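Prason Clothing, staff meeting
Monday, December 4, 2023, before opening
Present: Li-hua Chu, Kam-wah Chu, Tin-yau Yen, Réjean Lemieux (minutes)
By phone: King-fai Shek, Bahrami
Absent: none

1. Last minutes
Accepted. Tin-yau asked that "staff are happy with the trial" be changed to "staff were told about the trial." Changed.

2. Folding trial
King-fai went over where things stand. Floor staff have been handling stock with the hand-held grippers since July, and the recordings go to Bahrami, who want to build a folding machine from them. He called progress strong. Li-hua asked what strong meant. He said 2699 recordings had been accepted. She asked how many garments a machine had folded in a shop. He said that was a later phase.

Kam-wah said puffer jackets are the worst of it. By hand she squeezes the air out and is done. With the grippers she has to pinch, let go and pinch again, and the quilting puffs back up. She would like jackets dropped from the list until after the holidays. King-fai said jackets are the items Bahrami want most.

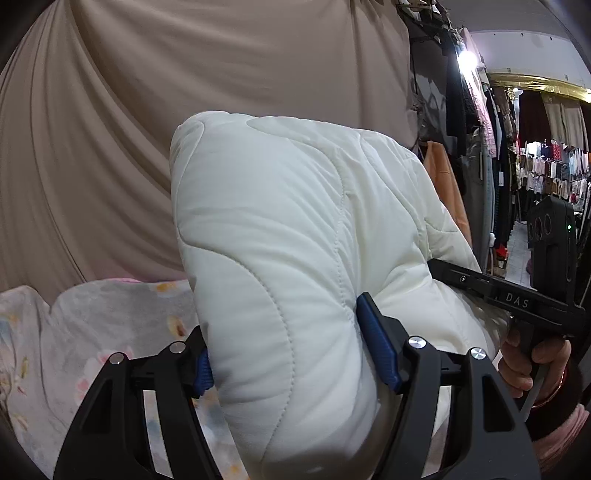 Tin-yau asked who puts the stock back in order after a session. At present it is whoever closes, and it is not on the timesheet. King-fai had not known this and will look into it. Li-hua asked for a date. None given.

3. Hours
Réjean read out the line in the Bahrami leaflet that says the machine will "free staff for customers." He asked if anyone had seen a plan for the freed hours, or if they simply come off the schedule. King-fai said no cuts are planned. Kam-wah pointed out that the Nuditville shop was told the same about the self-checkouts, and it lost 2 part-timers. King-fai said that was a different situation. Li-hua asked that both remarks be written down.

4. Sore wrists
Two people reported sore wrists after long sessions. Agreed: up to 21 minutes at a time, then a change of job. King-fai to confirm in writing.

5. Other business
Ultlow hangers are short again, 192 on order.
Back door still sticks.

Actions
King-fai: paid time for tidying, written answer on hours, session limit.
Kam-wah: list of garments she thinks should come out of the trial.
Réjean: door.

Next meeting in January, day to be set.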